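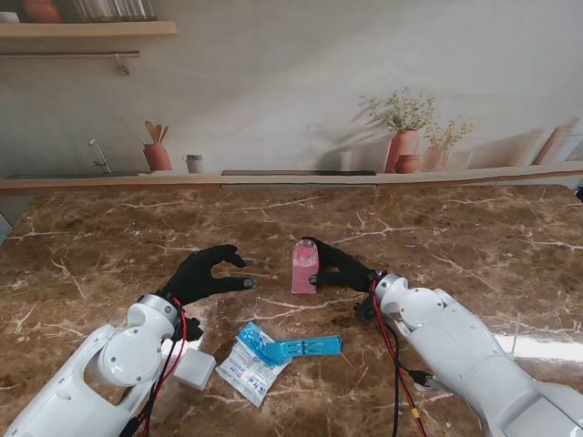 Right hand on the pink bottle, left hand open. White box, packet and blue strip in front.

Notebooks > Tunier bench > Two-hand collection

5 Dec 2018

Long day on the marble counter, and a good one on the whole, so I'm writing it up properly while I still have some coffee in me. Sheena drove both arms for the first block and I took over after lunch, which means the two halves will look different from each other and whoever trains on this should know it. She is quick and a bit brave with the fingers. I creep up on everything like I'm trying not to wake a cat.

We finished with 80 episodes kept and 11 thrown out. Most of the throwaways are mine, from the stretch when I kept closing the thumb before the fingers had come round and then had to open up and start over. I did think about keeping a few of those, as it is a perfectly fair way to recover from a bad start, but Shahnaz wants the first set clean and the recoveries in a folder of their own, so I've put the best ones in "retry" and we can argue about it in January.

The bottle is a lovely object to begin with. It stands up by itself, it has flat sides, and you can come at it from the right with a thumb-and-fingers pinch without having to think very hard. If anybody new wants to learn the gloves, start them there! The packet is the one that eats the time. It's flat and slippery, and when I brought the thumb in under it I found myself watching the wrist view nearly the whole way, where before that I'd hardly looked at it all morning. 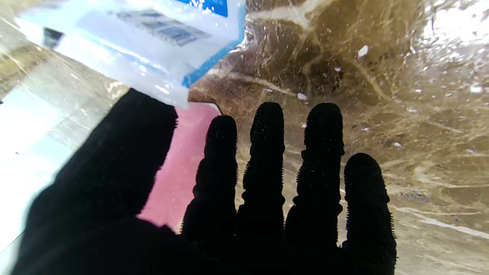 I would like the wrist view to carry more weight when we train. From the fixed camera you get a fine idea of where the arms are, but once the fingers close in on something thin the glove hides most of what matters. Sheena agrees, though she points out (fairly) that clear plastic throws back so much glare up close that the model may end up learning the shine. We said we'd try one run with both views and one with the wrist left out, same seed, and see what the difference comes to.

Other bits before I forget. Labels: please write "packet", never "bag" – episode 7 has both and I had to go back and fix it by hand. The Rekora logger stamped one file twice, so if the total comes out one too high, that's why, and the spare copy can go. I set the episode timeout to 235 seconds, far too generous for the bottle but comfortable for the packet.

Still to do: move the white box to a few more starting angles, get Shahnaz to drive a block so we have a third style in there, and ask her whether the blue strip counts as a target or just clutter. I've been treating it as clutter.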